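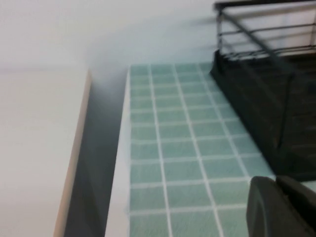
Why does the arm stop short when it reaches for the dish rack?
Usually a stale wrist offset, left over from the last time the fingers were swapped.

Sumaiya Paul wrote:
> Ours faulted again at cycle 459. Fingers stay shut, no alarm on the pendant. Is anybody else on the Edska bench seeing this?

Hello Sumaiya, and hello everyone,

So sorry you're stuck with this one, I know how it eats an afternoon! We had the same fault 9 times before Kevin thought to check the offset, and I'd start there too. 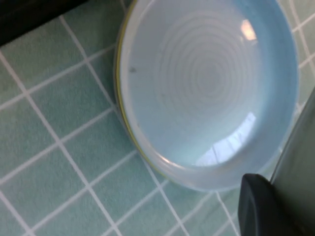 Dzintra Toom
Bench safety lead, Miltwood

What worries me more is the missing alarm. With us the arm kept pushing for roughly 700 milliseconds before the force limit caught it, and a bowl went over the counter edge. Please keep hands off the tiles until you've cut power at the wall (the pendant stop didn't hold for us). I'll send Sabina our log tonight, and do write back with yours.

Warmly,
Dzintra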